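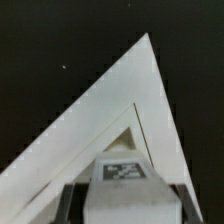 Liltthorpe, 15/04/2018

Wrist view demos: keep the marker in or mask it out?
Posted by angus_kinnear

We are recording teleoperated demos for the Gudeta arm on a black mat. The only camera going into training is the wrist one. We have 762 episodes so far. My problem is the gripper body. It fills the bottom center of every picture with its square marker facing up, and it hides the bottom of the white triangular part and the lower portion of its opening.

I want to black out the gripper before training. The marker is the strongest pattern in the picture and it tells the policy nothing about where the part is. Has anyone here tried that?

hamish_t
Don't mask it. The policy needs to see the fingers relative to the part. We blacked out the whole gripper on our Lorkmont set and it started closing early. Went back to the raw pictures and that stopped.

angus_kinnear
Did you mask the fingers too? I only meant the body. The two dark fingers would stay.

hamish_t
Yes, fingers and all. So maybe not the same test. I would still train both ways on 50 episodes before touching the rest.

ridwan.g
Your background bothers me more than the marker. White part on near black gives you an easy edge every time. Put the same part on a gray bench and I doubt any of this carries over.

angus_kinnear
The bench at the other end is the same black, so it doesn't have to carry over.

ridwan.g
Until someone changes the mat. Record 30 on something else now while the rig is set up. It's an afternoon of work.

blair_b
Agree with Ridwan on the mat, disagree on the order. Fix the labels first. When I went through the Usamach logs there were episodes marked as success where the operator let go and re-grasped. Those taught the policy to let go. 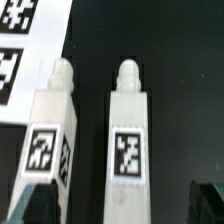

Donnie Paterson

I run the same station as Angus on the late shift. One more thing on markers – it isn't only the one on the gripper. With the two white posts ahead of the camera there is a marker on the front of each, another on the side of the left one, and two more on the big white panel at upper left. If you paint out the gripper marker and leave those, I don't see what has been gained. The posts have the same rounded knob on top, so the markers may be the only good way to tell one from the other.

hamish_t
That is an argument for leaving everything in.

donnie_p
For the posts, yes. For the triangle I have no strong view.

ridwan.g
If the policy is telling the posts apart by marker, it will fail the day somebody swaps them.

donnie_p
They are not going to be swapped. We log the layout at the start of each session.

angus_kinnear
OK. Plan for this week is 50 episodes of the triangle, trained raw and with the gripper body masked, fingers left in. I'll run 3 seeds of each and post the numbers in this thread. Blair, can you send me the script you used to find the re-grasps?

blair_b
Sent. It reads the finger width, so check your units first. Mine were in millimeters.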